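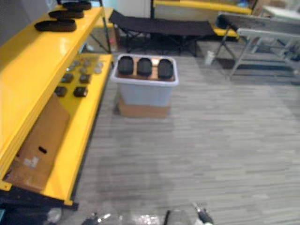

The sorting room at Bostow, October: soles on the yellow shelf and on the bin.

The visitors were to come at ten, and at half past nine there were still six soles to deal with.

Nipon Kamolrat had been told to keep things simple. The letter from Brurnititz said that the guests would spend twenty minutes in the canteen with tea, ten minutes in the corridor looking at old photographs, and then as long as they liked with the robot. There were three of them, two from the bank and one from the council, and his aunt had asked if she could come as well. He had said yes before he thought to check.

He stood behind the robot and read through the job again. Soles off the shelf, soles onto the cardboard, soles back onto the shelf. It was called Vuto after the town where the first one had been built. The people who serviced it called it the unit, and Nipon called it nothing at all when other people were in the room.

"Will it talk?" his aunt asked. She had come early and had not taken off her coat.

"No."

"The one at the airport talks."

"This one moves soles."

She looked at the soles. She had worked at Bostow herself for most of her life, when the making was done upstairs and the packing down here, and she had once stitched 210 pairs of school shoes in a week to win a ham. The ham came up most years at New Year. She bent to the shelf and put her face close to the nearest sole without touching it.

"Left foot," she said.

"It doesn't need to know that."

"Somebody needs to know that."

At ten past ten the guests came down. The man from the council shook hands with everybody, including the aunt, whom he took for someone from the bank. The older of the two bankers had a folder with the figures in it. She read out that the firm had handled 657 orders over the summer and asked if this was the machine that had done them.

"No," Nipon said. "Those were done by hand. This is for next year."

"And how many will this do?"

"We don't know yet. Mrs Nilsuwan upstairs thinks 310 a month to begin with. I would say fewer."

The banker wrote that down. Nipon saw her underline it and wished he had stopped after the first part.

He asked them to stand behind the tape and started the job. The arms came up slowly. The right one went out over the shelf, waited, and came down on the nearest sole. It closed, lifted, turned, and laid the sole on the cardboard next to the others. It took a little under a minute. The younger banker, who had been holding his breath, let it go.

"Is that it?" said the aunt.

"That's one," said Nipon.

They watched it do the second. On the third the gripper closed on the very end of the sole, and the sole bent, slid out and fell on the carpet. The arm went on without it. It turned, reached over the bin, opened its fingers and put down nothing with great care. Then it went back to its starting place and stopped.

The man from the council clapped twice and saw that the others hadn't.

Nipon picked up the sole. He could feel his ears getting hot. He explained that the soles were softer than the ones they had tested in the spring, that the grip was set for a stiffer rubber, and that it was a matter of changing one number. All of this was so. He changed the number with the bankers looking at his back.

"We had a man called Old Pim," his aunt told the council man while they waited. "He dropped everything. Thirty years. He was a lovely cutter."

The second time it went through all three without a fault. The older banker asked to see it again, and then asked if she could put a sole on the shelf herself, at an angle, any way she wanted. Nipon said she could. She laid it down almost sideways. The arm went out, waited longer than before, shifted its wrist and picked it up by the middle.

"Well," she said, and closed the folder.

They went up for sandwiches at quarter to twelve. The lift was only for goods, so he heard them on the stairs for some time, the council man asking about parking.

His aunt stayed behind. She had found a chair in room 307 across the corridor and carried it in without asking for help.

"Put it on again," she said. "I want to see if it can tell the left ones."

"I told you, it doesn't look for that."

"Put it on anyway."

He set the soles out in their line and started the job. She folded her hands on her bag and watched the arm go out over the shelf.

"Left," she said, as it came down. "Left. Now that one's a right."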